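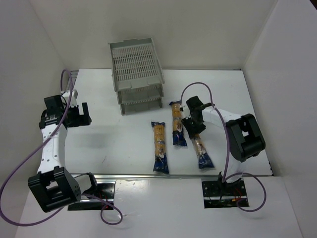

Week 6: Snacks, Surveys and What People Say They Eat
Notes for students, revised May 8, 2018
Levente Simon

Reading for this week: the Pullthorpe snacking report (whole thing, including the appendix) and the short reply by Oranuch Jaidee. Read the reply second. If you read it first you will only see the problems she saw.

1. The claim

The Pullthorpe report says that 94 percent of office workers who keep a snack bar at their desk "make better food choices" than those who don't. The line has been repeated in a lot of places, usually without the word "report" next to it and never with the question people were asked.

The question is on the second page of the appendix: "Do you feel that having a snack to hand helps you make better choices?" There are two possible answers, yes and no. Nobody's food was looked at, and there is no comparison group. The people without a bar at their desk were not asked anything, so I don't know where "than those who don't" came from, and I doubt the authors do.

2. Who answered

The sample is 761 people. Students tend to relax when they see a number that size. Don't. More than 800 invitations would have to go out to get that many replies even if almost everyone said yes, and the report doesn't say how many did go out. It also says the invitations went through a workplace wellness newsletter. Who reads a workplace wellness newsletter? Who reads to the bottom of one and then clicks on a survey about snacks?

A large sample of the wrong people gives you a very exact answer to a question you didn't mean to ask. Jaidee's reply makes this point at more length and with better manners.

3. Memory

Part two of the survey asks people to list every snack they ate in the past month. Try it now, on the back of this sheet, for the past two days only. Then try it for August. Most people fill the gaps with what they usually eat, or what they think they usually eat, and the second of those is often a good deal healthier.

Food diaries do better, up to a point. In the Rillden diary study, 35 people wrote down each snack as they had it. Entries got shorter as the weeks went on. The authors read this as people eating less. It could just as well be people getting tired of writing, and the paper offers no way to tell the two apart. I have used the study in class for years and have yet to hear a good defense of it.

4. Containers and portions

You will have heard that people eat more from a big container than from a small one. It sounds right, and that should make you slow down. The Sriwong trial is the usual source in this course. Read the methods part and look for three things: whether the people knew they were being watched, whether the food was free, and whether the size of the container changed how easy it was to reach in. 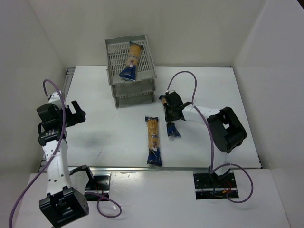 Open-top mesh trays, stacked.

That last one gets missed. A wide, shallow container and a deep, narrow one can hold the same amount and be quite different to eat from. If you change size and shape together, you can't say which did the work. The Sriwong team changed both, plus the color, and wrote only about size.

The Morier follow-up kept the shape the same and found a much smaller difference. It is cited far less often. I will let you guess why, but bring something better than a guess to the discussion.

5. Wrappers

Short section because the evidence is thin. The idea is that a wrapped portion makes you stop and decide, while loose food doesn't. Maybe. The papers I have seen compare wrapped bars with bowls of nuts or chips, so the food differs as well as the wrapper. Somebody needs to unwrap the same bar and run it again. If you find such a study, send it to me.

For next time

Pick one claim about eating from a magazine, a package or a relative. Find out where it came from. Write one page covering what was asked, who was asked, and what was measured. If you can't find the source, write down where you looked and where the trail stopped. That counts as a full answer.

Do not write "more research is needed." Say which research.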